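## 3. Where the Word Came From, and What It Picked Up on the Way

We began with the plain question of when people started saying "ambient backend," and got a plain answer almost at once, which should have warned us. Three vendors claim to have coined the term. Two of them did so in the same August, and the third, Windov, says it had been using the phrase in private for years, a claim that is hard to test and costs nothing to make.

Our sample consists of 2369 public documents: product pages, conference abstracts, job ads and the sort of white paper that asks for your phone number before it will explain itself. Each was read by two of us and coded for what the author seemed to mean. Where the readers disagreed, Grażyna Zieliński read it a third time and decided. She asks us to record that she didn't enjoy this.
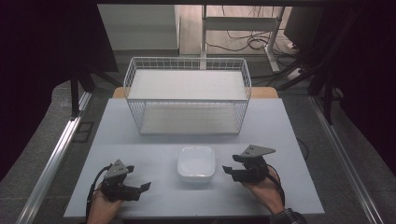 The coding scheme started with four meanings and ended with 6. In the first, an ambient backend is a hosted database with some functions attached. In the second, it is the same thing with a monthly minimum. The third and fourth concern event queues, and differ mainly in who gets paged when a queue fills up. The fifth is a general mood of not wanting to think about servers. The sixth we labeled "other," and it grew faster than any of the rest.

Readers familiar with earlier buzzwords will know the pattern described by Zalewska and Chmielewska in their work on the "composable intranet." A term starts out narrow, because an engineer needed a name for something. Then a sales team needs a name for everything. By the time analysts place it on a curve, the engineer has usually moved on and is calling the original thing by its old name – in this case, "the database."

**Figure 3.** Materials relating to Section 3.

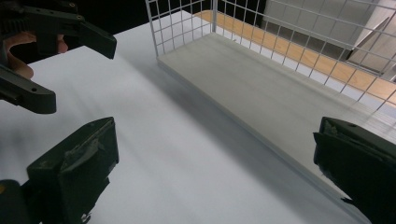

Job ads deserve a paragraph of their own. They were the only documents in the sample written by people who would later have to live with the consequences, and we had hoped for some precision. Drasley advertised for an engineer with long experience in ambient backends at a time when, by any of the three origin stories, the phrase was too young for anyone to have had it. Hernham wanted "a passion for ambience." We coded that one as "other."

White papers behaved better, up to a point. Most define the term on the first page and then never use it in that sense again. Danuta Pawłowska tracked the drift inside single documents and found it tends to happen near the pricing table. We tried to fit a model to this and gave up on a Wednesday, when it became clear that the best predictor was whether the definition and the pricing had been written by different departments.
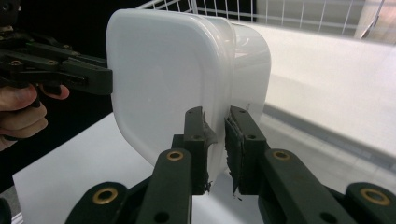
There is also the matter of the older documents. Our archive search goes back to 2000, well before any vendor's claim, and it does turn up the phrase now and then. On inspection, nearly all of these are about background music in shops. One is a proper technical memo by Roman Rutkowska, describing a small service that ran quietly behind a warehouse system and restarted itself when it fell over. It fits our first meaning quite well. It has never been cited, least of all by the vendors, though we are doing what we can about that here.

We don't take the memo as the true origin. A single use with no descendants is a coincidence until someone shows otherwise, and none of the vendor staff who answered our letters had heard of it. We do use its wording as the baseline in Section 4, where each later definition is scored by how far it has wandered from a service that runs quietly and restarts itself.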